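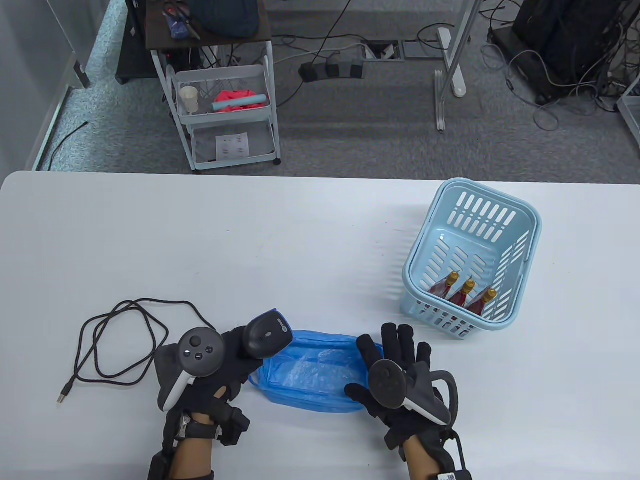
Checkout exercise with the Traklow hand-tracking kit and a handheld scanner.

Equipment Review: Traklow Hand-Tracking Kit
Reviewed by Jarmila Kadlec, 9/23/24

The Traklow kit was purchased for the student project on automated bagging and has now been used for 274 recordings. It consists of two knit gloves, straps for the wrists and a mount that holds a VR controller on the back of each hand. Students perform an ordinary checkout task, and the motion of their hands is saved for later use in training a robot arm.

Fit is good for most students. The straps hold the controllers firmly during slow work

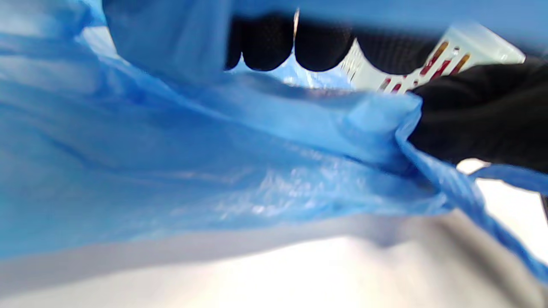

and shift slightly when the wearer reaches across the body. Thin plastic bags are the hardest item in the exercise. The knit fingertips give enough grip to gather a bag, but opening one takes practice – new members needed 18 attempts on average before their recordings were accepted.

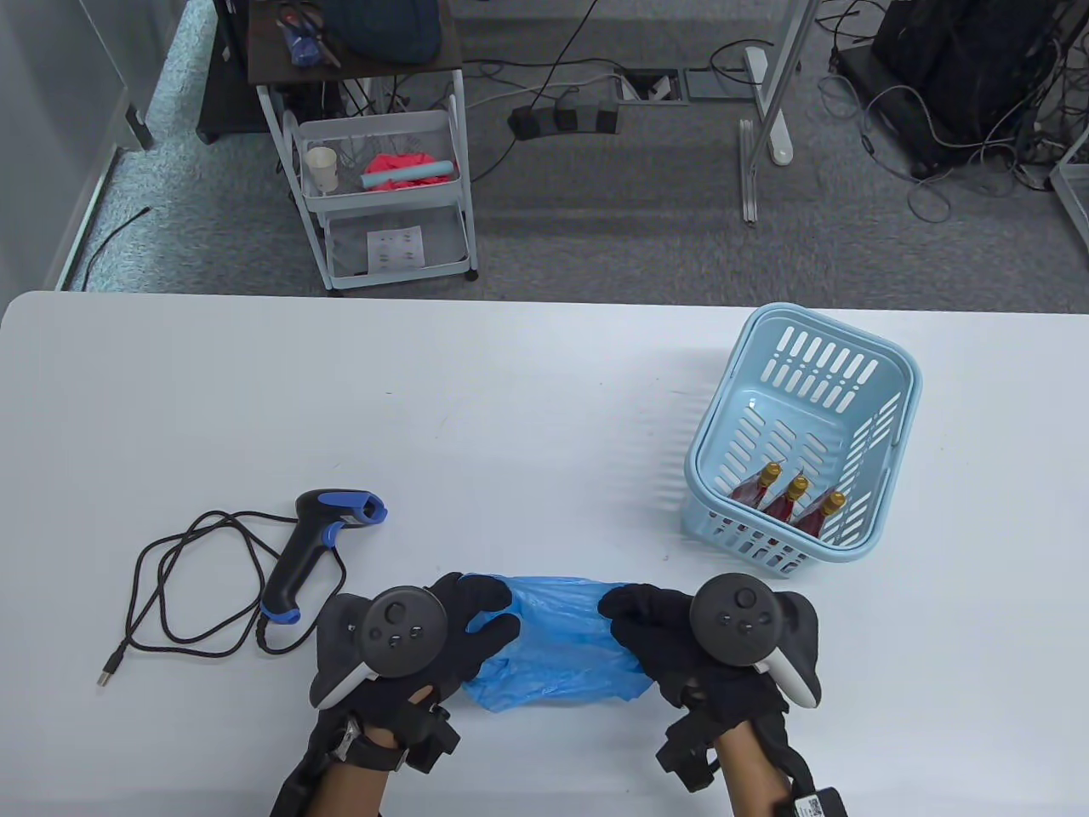 Havlíček Automation Club, Student Projects Section

Setup is the weak point. The printed guide covers calibration in three pages and omits the order in which the two controllers must be paired. Hedvika Vlček has written a replacement page, which is kept with the kit. Tracking loss was rare, and 86 percent of the recordings could be used without repair. 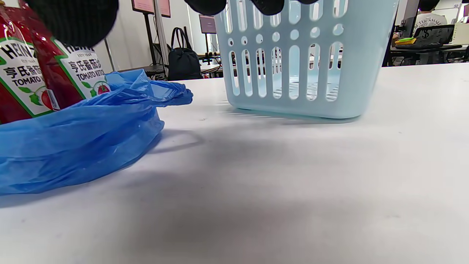
Can the kit be used by one student working alone?
Members may practice alone once they have been trained, but a second student must be present to start and stop each recording.

The club recommends the kit for groups with some prior experience. Spare straps should be ordered with it, as the buckles are sold only as part of a full set. A second review will follow in November.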